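Imprimir | Enviar por e-mail

3.2 O que as pessoas dizem que compram e o que fica na cozinha

Confesso que comecei esta parte do estudo com uma certa má vontade em relação aos diários de compras. Já trabalhei com eles antes, em Kernano, e sei como a coisa anda: na primeira semana todo mundo anota até o dente de alho, na segunda aparecem umas linhas apressadas, e na terceira a gente recebe páginas inteiras com a palavra "idem". Mesmo assim, insisti. Foram 105 domicílios no bairro de Homwood, acompanhados durante 17 semanas, e no fim eu tinha nas mãos 2.969 registros de frutas e hortaliças frescas (e uma dor nas costas que atribuo inteiramente à digitação!).

O primeiro susto veio com os nomes. Eu achava que "abobrinha" era abobrinha e pronto, mas metade dos cadernos falava em "abobrinha da comprida", "da escura", "da italiana", e uma família escrevia só "a verde", o que me custou dois telefonemas. Com a maçã foi pior. Tem quem compre pela cor, tem quem compre pela acidez, e tem quem compre a que estiver mais barata no Fehr, o mercado da esquina, e depois anote a variedade que gostaria de ter levado. Acabei juntando tudo por cor, com alguma dor no coração, e deixei a variedade num campo de observações que quase não usei.

A acelga me surpreendeu bastante. Aparece pouco nas listas feitas antes da compra e muito nas notas do caixa, quer dizer, é uma compra de impulso, coisa que eu nunca teria imaginado de uma verdura daquele tamanho. Quando perguntei, ouvi quase sempre a mesma resposta: estava bonita. Com o limão amarelo acontece o contrário: entra na lista, é lembrado, é caro, e volta e meia fica para a próxima.

Para organizar a conversa nas entrevistas, separei os itens em dois grupos, os que se comem crus sem pensar muito e os que pedem faca e fogão. A divisão é grosseira, eu sei (há quem rale abobrinha crua na salada, e faz muito bem), mas ajudou as pessoas a falar do tempo que têm para cozinhar, assunto em que a planilha do Droltel, o programa que usamos para tabular, não entrava de jeito nenhum. 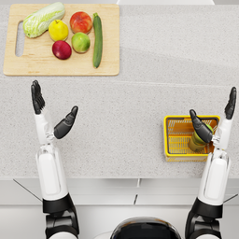 Figura 2. Acelga, limão, maçãs de cores diferentes e abobrinha sobre uma tábua de madeira clara.

Nas casas com crianças, a maçã vermelha ganha da verde com folga, e em março a diferença cresceu ainda mais, acho que por causa das lancheiras. Já a abobrinha quase não muda de uma semana para outra: quem compra, compra sempre. Os valores por domicílio estão na seção 3.3, junto com os cadernos que tive de deixar de fora.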